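Kursunterlagen Raumgestaltung im Alltag, Modul 3
Die Garderobe im offenen Büro
Stand: 13. Februar 2021

In dieser Einheit geht es um ein Möbel, das in fast jedem Grundriss fehlt und in fast jedem Büro steht: den freistehenden Garderobenständer. Ich freue mich jedes Mal auf diesen Termin, weil man an so einem einfachen Stück Holz wunderbar lernt, wie ein Raum funktioniert!

1. Stamm, Arme, Zapfen

Der klassische Ständer hat eine durchgehende Mittelstange, von der in verschiedenen Höhen Zapfen oder Arme schräg abgehen. Die oberen sind für Mützen und Mäntel da, die unteren werden gern unterschätzt. Dabei hängt dort alles gut, was kurz ist: Schals, Beutel, eine Strickjacke für kühle Nachmittage.
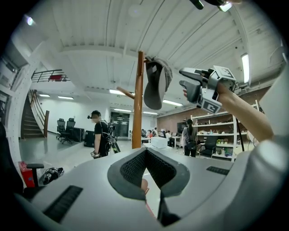
Gespreizte Füße geben dem Ganzen Halt, brauchen aber Platz am Boden. Im Übungsplan (Bürohaus Proscombe, Erdgeschoss) rechnen wir deshalb mit einer freien Fläche von 100 mal 100 Zentimetern. Wer voll behängte Winterständer kennt, weiß, wie schnell so ein Kreis nach außen wächst. Schwere Mäntel bitte immer gegenüberliegend verteilen, sonst neigt sich die Stange.

2. Der Standort

Ein Ständer mitten im Raum ist von allen Seiten erreichbar, und das ist herrlich praktisch, wenn mehrere Leute gleichzeitig ankommen. An der Wand spart man Fläche, verliert aber die hinteren Zapfen. In der Nähe einer Treppe gilt: Der Antritt bleibt frei, auch wenn alle Ärmel hängen. Achten Sie außerdem auf das Licht. Graue und schwarze Kleidung lässt sich unter gleichmäßigem Deckenlicht viel leichter auseinanderhalten als in einer dunklen Nische. 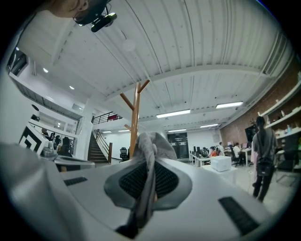 Abb. 2: Garderobenständer aus Holz neben der Treppe, davor ein hellgraues Tuch.

Holztöne dürfen sich im Raum wiederholen, sie müssen aber nicht identisch sein. Ein warmes Orangebraun verträgt sich mit dunklen Stufen ganz ausgezeichnet, vor allem bei viel Weiß an Wand und Decke.

3. Aufhängen und Abnehmen

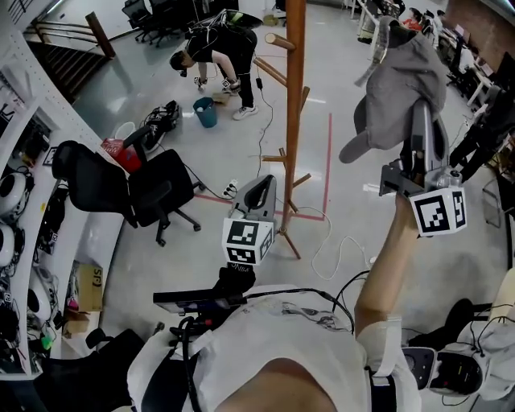 Lesezeit: 2 Minuten (272 Wörter)

Weiche Oberteile ohne Aufhänger sind die eigentliche Kunst. Am Ärmel aufgehängt leiern sie aus, am Saum rutschen sie. Fassen Sie das Teil am Kragen, lassen Sie es einmal ausfallen und legen Sie die Nackenpartie über den Zapfen. Kappen kommen zuletzt nach ganz oben.

Zum Üben bis zur nächsten Sitzung: Skizzieren Sie einen Garderobenplatz für 16 Personen im Maßstab 1:20, mit Laufwegen. Die Durchgangsbreite beträgt mindestens 900 Millimeter. Zeichnen Sie den Ständer einmal leer und einmal voll behängt ein, am besten in zwei Farben.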